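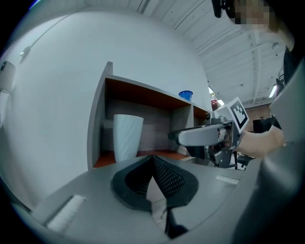 Primham Gem and Mineral Club
Minutes of the meeting, 6 April 2021

Present: Christos Manolakis (chair), Ans Smits, Lefteris Athanasiadis, Awuor Mohamedi and me, Timo Tiedemann, on notes again. If I've got your bit wrong, shout and I'll fix it before the next one.

Last minutes
Agreed, once I'd changed "garnet" to "spinel" in Ans's talk. Sorry Ans!

Money
Christos says we have £554 in the account. Subs stay at £11. Lefteris wondered if we could put them up a bit for people who use the polishing wheels every week, but the rest of us weren't keen and he let it drop.

Opal parcel
We spent far too long on this (my fault, I'd brought the loupe). The parcel from Sarantis came with 40 stones in it and Awuor and I have been through the lot. Most are decent, but several are doublets and they were sold to us as solid. You can see the join from the side quite plainly. Awuor will write to Sarantis and ask for a part refund. Christos would like us to keep the doublets whatever happens, as they're handy for showing beginners what to look for. Agreed.
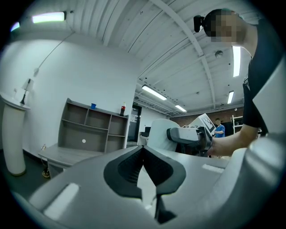
A black short-sleeved shirt, seen from low down.

Pruvdale trip
Going ahead in May, weather allowing. Ans has spoken to the farmer and he's happy for us to look through the stream gravel for agate, but no digging in the bank and no hammers near the wall. Bring wellies. Lefteris can take three in his car and I can take two – dogs stay at home this year, please.

Setting class
Awuor is running the bezel class again. She wants everyone on cabochons first, nothing faceted until they can push a bezel down without scratching it. I'd have put my hand up for that class years ago! She needs silver strip, and Warunis has the 30 gauge she likes, so Christos will order it.

Any other business
Ans has mislaid the Chelsea filter. Check your bags. Lefteris still has the club's book on jade and says he's nearly done with it.

Next meeting to be fixed by email.

TT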